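19/03/2000 日曜日 くもり、午後は少し日が出る

朝は七時前に目がさめました。日曜日ですから寝ていてもよいのですが、今日は接ぎ木をすると決めていましたので、体のほうが先に起きたようです。窓をあけて空を見ました。風が弱く、気温は高くも低くもありません。本には「風のないくもりの日がよい」と書いてあります。晴れた日は切り口がすぐに乾くからです。

この日記を日本語で書きはじめて、二度目の春になりました。「接ぎ木」という言葉は去年の夏におぼえました。「接ぐ」と「継ぐ」と「注ぐ」が、耳で聞くとみな「つぐ」になるので、私はいまでも書くときに辞書を引きます。木は「接ぐ」、家や仕事は「継ぐ」、お茶は「注ぐ」です。けれども、祖父のりんごの木を私がつぐ、と書きたいときは、どの字が正しいでしょうか。両方の意味があるので、ひらがなで書いておきます。

祖父の木はクローダウの家の裏にあります。幹の半分はもう空洞で、七月の嵐で大きな枝が一本落ちました。実は小さくて、かたくて、十月にとってもすぐには食べられません。地下室に置いて、クリスマスを過ぎたころにやっと甘くなります。品種の名前はだれも知りません。祖父はただ「冬の木」と呼んでいました。母もそう呼びますし、私もそう呼んでいます。苗木屋に売っていないので、この木が倒れたら、この味もなくなります。それで、若い台木にうつしておこうと考えました。

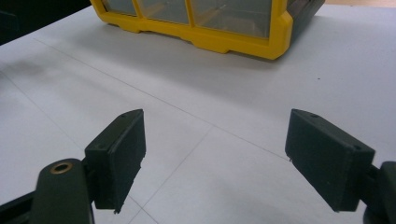 台木は去年の十一月に、ブランデスの苗木屋で二本買いました。一本は庭の南側に、もう一本は塀のそばに植えてあります。塀のそばのほうが少し太くて、今日はそちらから始めることにしました。穂木は一月の終わりに、祖父の木の日の当たる側から切ったものです。鉛筆ぐらいの太さの、去年のびた枝だけを選び、ぬらした新聞紙で包んで、袋に入れて地下室のいちばん寒い角に置いておきました。この二か月、私は週に一度ほど袋をあけて、においをかぎました。かびのにおいがしたら終わりだと思っていたからです。今朝も土のようなにおいだけで、皮をつめで少しけずると、下はきれいな緑色でした。たいへんうれしかったです。

祖父が残した果樹の本は668ページもあります。接ぎ木の章は後ろのほうにあり、祖父が鉛筆で線を引いたところと、怒って「ちがう」と書いたところがあります。何がちがうのか、説明はありません。芽の数について書いてある段落のよこなのですが、本は三つと言っていて、祖父は三つではないと思っていたのでしょう。二つなのか四つなのかが分かれば、と思います。私は結局、本のとおり三つにしました。

道具をそろえるのに時間がかかりました。ナイフは昨日の晩に研いで、アルコールでふきました。テープはゴムのようにのびるもので、接ぎろうは小さな缶に入っています。接ぎろうの缶のふたがあかなくて、スプーンの柄を曲げてしまいました。母の古いスプーンですから、電話をするときにあやまらなければなりません。

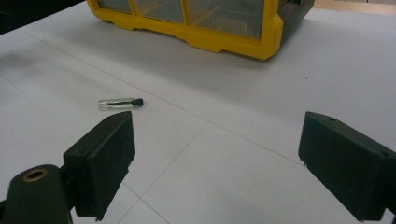 接ぎ木とは別に、花粉のことも考えています。五月に冬の木が咲くとき、となりのピンデールさんの木はもう花が終わっていて、時期が合わないのです。それで実が少ないのではないか、と前から思っています。早く咲く木の花粉をとっておいて、あとで筆でつける方法があるそうです。入れものには、写真で黄色い引き出し箱の手前に横になっている、黒いふたの小さなガラスびんのようなものがよいと思います。ふたがしっかりしまれば湿気が入りませんし、場所もとりません。乾燥剤といっしょに冷蔵庫に入れて、日付を書いた紙をはります。ただ、花粉がどのくらい生きているのか、祖父の本の説明は古くて、あまり信じられません。図書館で新しい本をさがすつもりです。四月の用事の紙に書いておきました。

十時に庭に出ました。まず練習として、柳の枝を切って、合わせて、またほどく、ということを何度もしました。去年おそわったやり方は「切り接ぎ」で、台木の横をうすく切り下げて、そこに穂木をさしこみます。大切なのは形成層を合わせることです。形成層というのは皮と木のあいだの、紙のようにうすい緑の層で、そこが触れあわないと水が通いません。皮の外側をそろえるのではない、と先生は三回も言いました。台木の皮は厚く、穂木の皮はうすいので、外側をそろえると中がずれてしまうのです。

一本目は、ナイフが深く入りすぎました。手がふるえたのではなく、木が思ったよりやわらかかったのです。切り口が波のようになったので、その下でもう一度切りなおしました。台木が短くなって、少し悲しくなりました。二回目の切り口はまっすぐでした。穂木をさして、片側の緑の線を合わせ、テープを下から上へまきました。まくときに穂木が動きます。左手の親指でおさえて、右手でテープをひっぱって、口で端をかみました。だれにも見られなくてよかったです。

二本目は早くできました。早くできたので、かえって心配です。

そのあと、残った穂木を捨てるのがもったいなくて、塀の外に勝手に生えている野生のりんごにも接いでみました。これはうまくいかなくてもかまいません。幹が太いので「割り接ぎ」にしました。木づちでナイフをたたいて割るとき、思ったより大きな音がして、散歩の犬がほえました。飼い主の男の人が、何をしているのかとききました。説明すると、その人の子どものころ、フォモンの村では先生が生徒に接ぎ木を教えたのだそうです。学校の裏に、一本で何種類も実のなる木があって、どの枝がだれの枝か、みんな知っていたと言っていました。私の学校にはテニスコートしかありませんでした。

昼はじゃがいものスープとパン。手を二回洗っても接ぎろうがとれず、パンに松のにおいがうつりました。

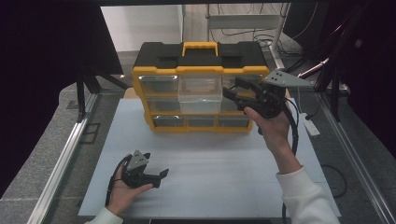

黄色い取っ手のついた部品入れ。上の段のまんなかの引き出しが、少し前に出ている。

午後は24番のバスで町へ行き、文具店の前を通りましたが、日曜日なのでもちろん閉まっていました。なぜ私は日曜日に文具を買おうと思ったのでしょう。庭につける名札がほしかったのです。紙は雨でだめになりますし、油性のペンも一年で消えます。うすいアルミの板に、くぎの先で字をほるのがよいと、本のどこかにありました。板は金物屋にあるはずです。名札に何と書くかは、まだ決めていません。「冬の木」でよいのですが、後の人が見たら、冬に何かをする木だと思うかもしれません。祖父の名前を入れるという案もあります。母にきいてみます。

バスを待つあいだ、停留所の後ろの庭をのぞきました。レンギョウが咲きはじめています。クロッカスはもう倒れて、かわりに水仙のつぼみがななめに上がっています。去年の日記を見ると、レンギョウは同じ週の終わりに「黄色が少し」と書いてありますから、今年のほうがいくらか早いようです。

帰ってから母に電話をしました。スプーンのことは笑って許してくれました。それより、冬の木の根もとに昔ベンチがあったことをおぼえているか、ときかれました。私はおぼえていません。祖母がそこで豆のさやをむいていて、秋になると頭にりんごが落ちてくるので、麦わら帽子の下にタオルを入れていたそうです。「むく」と「剥ぐ」のちがいを、あとで調べること。

夕方、暗くなる前にもう一度見に行きました。テープはゆるんでいません。先端のろうに小さなひびがあったので、指であたためてふさぎました。芽が動くのは早くても四月の中ごろで、それまではさわってはいけません。台木から出る芽は、見つけたらすぐに取ること。支柱は風の強い日が来る前に立てること。

先生へのはがきも書きました。日本語で書いたので、まちがいを赤で直して送りかえしてくださるようお願いしました。文の終わりに「まずはお知らせまで」と書くのを、先月おぼえました。何も終わっていないのに終わったように見える、便利な言葉です。下に小さく、リーゼロッテ・ミュールバウアーとカタカナで署名しました。Mühlbauer の「ü」をどう書くか、いつも少し迷います。

夜の気温は9度。霜の心配はなさそうですが、南側の一本にだけ、古い布をかけてきました。

あした買うもの。アルミの板、細いくぎ、母に新しいスプーン。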